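Bosville sim cell – setup and upkeep notes

Hi, I'm Meriem Tawfik and I look after the two-arm cell in Bosville, our simulated room. The README had gone stale, so this is a rewrite, dated 1/8/24. It covers the scene files, the wrist cameras and what to do when the arms wake up in a silly pose. Ornik is the arm controller, Kirkance is the renderer.

What's in the room

The tiled-wall layout is the one I use for checking a fresh install. It has the white table with the ukulele-ish guitar on it, a chair in front, and the drawer cabinet over on the right. If your head view comes up with both grippers and the robot's white shell in it, you're most of the way there!
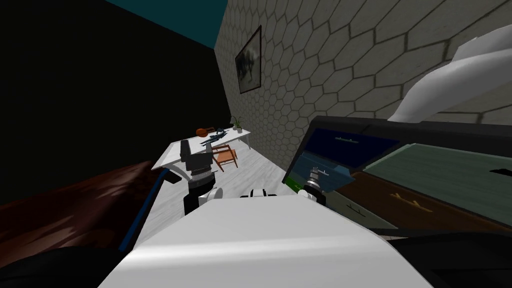
Starting it up

Load the scene first, then Ornik, then the cameras. I know the launcher lets you do it in any order – please don't, the arms will come up with last night's joint offsets and you'll spend your morning wondering why the left one leans. The full scene pack is 1,248 files, and if your count is short, pull again before you message me. Give it 80 seconds on the first load (the textures are slow and I haven't fixed that yet).

Wrist cameras

Set the camera mount offset in the wrist config, save, and restart only the camera node. Moataz Benkirane wrote a little script that opens the gripper all the way and grabs a still, and I love it.
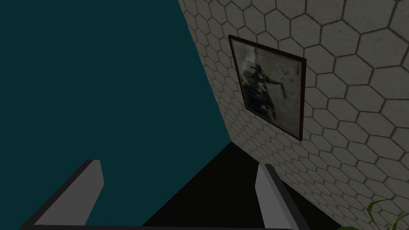

Finger alignment is the thing I check most often, because one bad value in the mount file tilts the whole view. Open the gripper with nothing in it and compare the two tips. They should reach a similar height, like they do against the teal and tiled walls there, with a clear gap down the middle. If one tip sits well below the other, reload the mount file and run the script again. Still off? Wipe the cached offsets and start over from the scene load.

Known problems

Ornik drops the right arm after 200 resets in a row. Restart it before then. Nouhaila Ghoneim is working on a proper fix.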